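Skavden Library Starts Lending Furniture, Within Reason

SKAVDEN - The town library, which already lends cake pans, snowshoes and one accordion, will begin lending furniture in March. Cardholders may take home a chair, a side table or a lamp for up to 6 weeks, provided they can get it down the front steps by themselves.

The plan came out of a survey mailed last fall to every household between the river and Lightfoot Road. The library got 356 replies, a strong showing for a town where the last school budget vote was decided by fewer people than attend the chili supper. Asked what they would most like to borrow, residents put "more chairs" well ahead of "more books," a result the library board accepted with good grace and printed in small type.

Most of the stock comes from the old Himis Hotel, which closed its dining room and found itself the owner of a great deal of seating. The hotel asked $891 for the lot. The board offered less, the hotel declined, and the board paid $891.

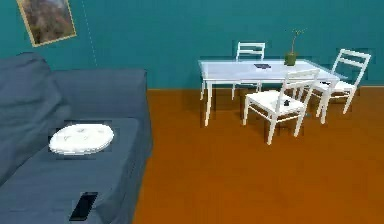

Can people borrow a sofa?
Sofas are left out for the first year, and the board will take up the question again next winter.

The rules run to 3 pages. Borrowers must be adults with a clean card. Items may not be painted, reupholstered or lent to a brother-in-law. Late fees are a dollar a day, and a chair that comes back with fewer legs than it left with will be charged by the leg.

The neighboring town of Flarnorano tried something similar with garden tools and still hasn't seen its wheelbarrow. Skavden's board says it has studied that case closely and will be writing down phone numbers.

Opinion at the Wednesday meeting was mostly warm. One resident wanted to know whether a chair could be renewed, and was told it could, twice, if no one else was waiting for it. Another asked whether the library would have anything left for people to sit on while reading. The board said the reading room chairs are marked reference and will stay in the building.

Sign-up begins at 9 a.m. at the front desk. Bring a card and a blanket for the back seat.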